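3 min read

Every spring I get the same question from parents at the Nostadbridge robotics club, and it is always asked kindly: when do the kids get to build something that fights? I understand it, I really do. Sparks and flying wheels fill a gym. But after eight years of helping out on club nights, I've come to believe the best thing we can give a teenager is a dull little job and a robot that finds it difficult.

Zubaida Siddiqui, who runs our manipulation project, chose the objects for this term from her own closets and kitchen drawers, and the students groaned when they saw them (a coat hanger! a tennis ball in a bag!). Then they tried to write down how a hand picks up a hanger, and the groaning stopped for most of an evening.

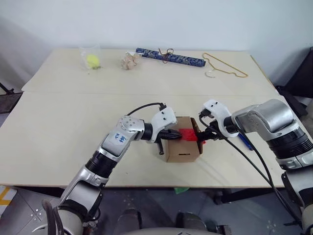
Both arms at the cardboard box, with the hanger, the puzzle and the tennis ball at the back of the table.

Mackenzie Gill, a junior, has a notebook with 60 attempts in it, most of them marked "no," and I would sooner show a college that notebook than any trophy. She has learned to be patient with a machine and, I think, a bit more patient with herself. So come and see us in June, dear parents, and bring a folding chair, and please clap for the small stuff.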